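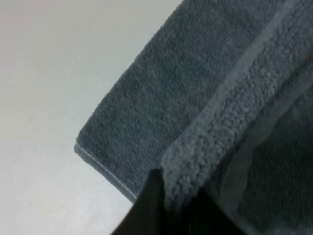

Page 2

**Mailbox Numbers at Terovcombe: Which Style Can a Driver Read?**

April 10, 2022

Our project is about the house numbers on the mailboxes in the Terovcombe neighborhood. The homeowners' association wants to replace them, because the old numbers have many different sizes and some have lost their paint. We were asked to compare two styles and to say which one is easier to read from the street.

The first style is from Rirodora. It has white numbers on a black plate. The second is from Stirirow and has bronze numbers on a dark green plate. Many residents told us that they like the second one more, and we also find it more elegant.

## How we tested

We put each plate on the same post at the corner of Pietrzak Lane. Then 13 students walked toward the post, starting from 100 feet away, and stopped when they could read the number. We did this one time in daylight and one time after sunset, with only the street lamp on. 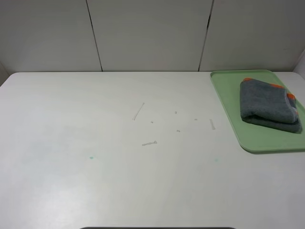
*Fig. 1. White tabletop with a light green tray.*

## Results

In daylight the difference was small. All students could read the Rirodora plate from 90 feet or more, and most of them could do the same with the Stirirow plate. After sunset the bronze numbers were much harder to read, and several students had to come very close to the post. The white numbers also became less clear, but they were still readable from the other side of the road.

We did not test in rain, and we did not use a moving car. This is a weak point of our work - a driver has less time to look than a person who walks.

## Recommendation

We recommend white numbers on a dark plate for all mailboxes. If the association prefers the bronze style, we suggest a reflective border and larger numbers. We would like to repeat the evening test in May with both plates placed at the height of a real mailbox.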